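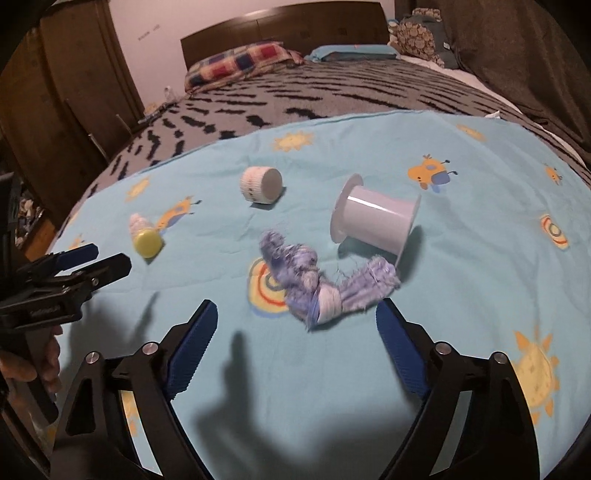 4.2 Comparison of finger pads in hand-held collection

The second set of trials compares two finger pads on the same hand-held gripper body. The ridged pad (Sostport) has parallel ribs molded across its inner face. The smooth pad (Cullinane) has the same thickness and outline but a flat surface. Both mount on the same linkage, and a pad change does not alter the maximum opening. Each operator works with two grippers, one in each hand, so that objects can be steadied, passed across, or turned during a pick.

Trials were recorded in homes, on whatever surface the resident agreed to clear. Beds were kept in the set because a mattress yields under the fingertips and a sheet can be caught between them, two conditions that our bench recordings do not contain. Figure 4 gives a bed setup with the ridged pads fitted. The objects on the sheet include a knotted rope or cloth toy, an empty white plastic spool, and a short ribbed cylinder. The printed sheet was left in place.

Figure 4. View from the camera on one hand-held gripper, with the fingers open on either side of the knotted toy. The second gripper is at the left. Dark blue ridged pads.

We recorded 709 trials in total, of which 397 used the ridged pad and the remainder the smooth pad. The imbalance comes from the first week, when only one pair of smooth pads was available. Operators received 21 minutes of practice with each pad before recording. Pad order was alternated between operators. A trial was scored as a success if the object was lifted clear of the surface, held without visible slip, and released inside the target area. Trials in which the fingers picked up a fold of fabric along with the object were scored separately as fabric pinches and were not counted as successes, even when the object reached the target.

The clearest difference between the pads is in fabric pinches. On flat, hard surfaces neither pad produced any. On bedding, the ridged pad pinched fabric more often than the smooth pad, mainly on soft objects that lie flat and have to be approached with the fingertips pressed into the mattress. The ribs tend to hold a fold once it has entered the gap, and operators usually had to open the fingers fully to free it. With the smooth pad the fold often slid out as the gripper was raised.

For rigid round objects the order is reversed. A spool can be taken across a flange or around the barrel. Barrel grasps with the smooth pad rotated during the lift in many trials, and operators responded by closing harder or by moving to the flange. The ridged pad held the barrel with less rotation. Flange grasps were stable with both pads, and we found no difference between them that we would want to report at this sample size.

Lighting had a larger effect on the recordings than we had planned for. The gripper casts a shadow on the sheet close to the object, and the shadow moves with the hand. The Madano tracker lost the hand pose in seven trials, all on bedding and all during fast approaches. These trials were removed from the pose analysis but kept in the success counts, as the outcome could still be read from the video.

Scoring was done by Fouzia Jatoi and a second rater working independently. Disagreements were almost entirely about slip — in particular, whether a loose end of rope settling under its own weight should count. We decided that it should not, and the affected trials were scored again under the revised rule.

Policies trained on the two subsets are compared in Section 5, using the Jesuline controller with identical gains for both pads.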